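Fachkunde Textilpflege
Begleitskript zur Lehrveranstaltung, Teil 2: Sortieren, Vorbehandeln, Waschen
Dozent: Silvan Oberholzer
Stand: Donnerstag, 7. Juni 2018

2.1 Einordnung

Der erste Teil des Skripts behandelte die Faserkunde. Der vorliegende Teil setzt diese Kenntnisse voraus und wendet sie auf den Waschprozess an. Gegenstand sind das Sortieren der Schmutzwäsche, die Vorbehandlung von Flecken, die Faktoren des Waschvorgangs sowie das Verhalten gefärbter Textilien in der Flotte. Trocknen, Mangeln und Finish folgen in Teil 3.

Die Teilnehmenden sollen nach der Bearbeitung in der Lage sein, einen gemischten Wäscheposten anhand von Pflegekennzeichnung und Augenschein in geeignete Partien zu trennen und die Wahl von Temperatur, Mechanik und Waschmittel fachlich zu begründen.

2.2 Die vier Faktoren des Waschens

Der nach Herbert Sinner benannte Sinnersche Kreis beschreibt die Reinigungswirkung als Zusammenspiel von Chemie, Mechanik, Temperatur und Zeit. Wird ein Faktor verringert, so muss mindestens ein anderer erhöht werden, wenn das Ergebnis gleich bleiben soll. Wasser tritt dabei als verbindendes Element auf: Es löst das Waschmittel, überträgt Wärme und Bewegung und transportiert den abgelösten Schmutz.

Chemie. Tenside setzen die Oberflächenspannung herab und umschließen fetthaltige Verschmutzungen. Enzyme bauen Eiweiß, Stärke und Fett ab, sind jedoch temperaturempfindlich. Bleichmittel auf Sauerstoffbasis finden sich in pulverförmigen Vollwaschmitteln; in Colorwaschmitteln fehlen sie in der Regel, ebenso optische Aufheller.

Mechanik. In der Trommelmaschine entsteht die Mechanik durch das Anheben und Fallen der Wäsche. Eine überladene Trommel vermindert die Fallhöhe, eine zu geringe Beladung kann zu unnötigem Abrieb führen. Bei der Handwäsche wird die Mechanik durch Drücken und Bewegen der Textilien erzeugt. Wolle darf nicht gerieben oder gewrungen werden, da die Schuppenschicht der Faser sonst verfilzt.

Temperatur. Höhere Temperaturen beschleunigen die Ablösung von Fett und verbessern die Hygiene, belasten aber Färbung und Faser. Eiweißhaltige Flecken wie Blut oder Ei sind zunächst kalt zu behandeln, weil das Eiweiß bei Wärme gerinnt und sich im Gewebe festsetzt.

Zeit. Längere Einwirkzeiten gleichen niedrige Temperaturen teilweise aus. Darauf beruhen die Sparprogramme moderner Maschinen. Bei farbunechten Textilien ist langes Einweichen dagegen zu vermeiden.

2.3 Sortieren der Wäsche

Das Sortieren erfolgt vor dem Wiegen und vor jeder Zugabe von Wasser. Maßgebend ist stets das Teil mit der geringsten Belastbarkeit innerhalb der Partie. Fehlt das Pflegeetikett, ist das Teil nach Faserart und Farbe vorsichtig einzustufen und im Zweifel gesondert zu waschen.

Sortiert wird nach folgenden Merkmalen:

Farbe: Weiß, helle Töne, kräftige Buntfarben, dunkle Töne
Faser: Baumwolle und Leinen, Synthetik, Wolle und Seide
Temperatur: nach der Angabe im Waschbottich des Pflegesymbols
Verschmutzung: leicht, normal, stark
Beschaffenheit: flusende, schwere und empfindliche Teile

Taschen sind zu leeren, Reißverschlüsse zu schließen, Haken zu sichern. Jeanswaren werden auf links gewendet, damit der Abrieb an Nähten und Kanten geringer ausfällt. Frottierwaren geben Flusen ab und gehören nicht in eine Partie mit dunklem Feingewebe.

2.4 Farbechtheit und Farbübertragung

Unter Farbechtheit versteht man die Widerstandsfähigkeit einer Färbung gegen bestimmte Einwirkungen, etwa Wäsche, Reibung, Licht oder Schweiß. Ein Textil kann lichtecht sein und dennoch beim Waschen ausbluten. Die Echtheiten sind daher getrennt zu beurteilen.

Indigo nimmt eine Sonderstellung ein. Der Farbstoff wird in reduzierter, löslicher Form auf das Garn gebracht und oxidiert dort an der Luft zum unlöslichen Blau. Bei Denim liegt er überwiegend in den äußeren Schichten des Garns, während der Kern hell bleibt. Daraus erklären sich das typische Auswaschen und die vergleichsweise geringe Reibechtheit.

Reaktivfarbstoffe gehen mit der Cellulosefaser eine feste chemische Bindung ein. Nicht gebundene Anteile müssen nach dem Färben ausgewaschen werden. Geschieht dies unvollständig, so gelangt der Überschuss bei den ersten Wäschen in die Flotte und kann auf helle Teile übergehen. Kräftige Rottöne verdienen deshalb besondere Aufmerksamkeit.
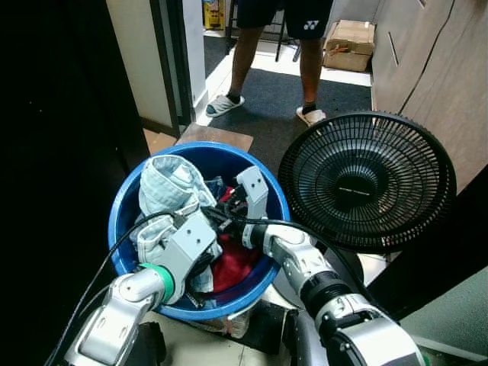

Abb. 2.1: Gemischter Posten mit hellblauem Denim sowie Textilien in Rot und Dunkelblau.

Vor der ersten Wäsche eines unbekannten Buntteils ist eine Echtheitsprobe durchzuführen. Eine verdeckte Stelle, vorzugsweise die innere Saumzugabe, wird angefeuchtet und zwischen zwei weiße Baumwolltücher gelegt. Nach kurzem Andrücken sind beide Tücher auf Farbspuren zu prüfen. Bei sichtbarer Abfärbung wird das Teil einzeln und kühl gewaschen und nicht im feuchten Zustand liegen gelassen.

2.5 Rechenbeispiel zur Dosierung

Für eine Handwäsche werden 28 Gramm Waschmittel in 2 Litern Wasser vorgelöst. Die Konzentration der Stammlösung beträgt somit 14 Gramm je Liter. Werden dem Waschbad 500 Milliliter dieser Lösung zugesetzt, so enthält es 7 Gramm Waschmittel. Die Teilnehmenden berechnen ergänzend die Zugabemenge für ein Waschbad mit 3,5 Gramm Waschmittel und halten den Rechenweg schriftlich fest.

In der Praxis richtet sich die Dosierung nach Wasserhärte, Verschmutzungsgrad und Wäschemenge. Verbindlich ist die Angabe des Herstellers. Unterdosierung führt auf Dauer zu Vergrauung und Kalkablagerungen, Überdosierung zu Rückständen im Gewebe und zu vermeidbarer Belastung des Abwassers.

2.6 Aufgaben zur Nachbereitung

Aufgabe 1. Erläutern Sie am Sinnerschen Kreis, wie sich eine Absenkung der Waschtemperatur ausgleichen lässt.

Aufgabe 2. Teilen Sie den in Abb. 2.1 gezeigten Posten in Partien auf. Benennen Sie, welche Angaben Ihnen für eine endgültige Entscheidung fehlen.

Aufgabe 3. Beschreiben Sie den Unterschied zwischen der Bindung von Indigo und der Bindung eines Reaktivfarbstoffs an der Baumwollfaser.

Aufgabe 4. Ein Kunde gibt eine Wollstrickjacke mit Eiweißfleck ab. Legen Sie Vorbehandlung und Waschverfahren fest.

Die Lösungen sind handschriftlich oder gedruckt zur nächsten Sitzung vorzulegen. Die Abgabe kann auch im Sekretariat, Raum 812, erfolgen. Name und Kursgruppe sind auf jedem Blatt anzugeben.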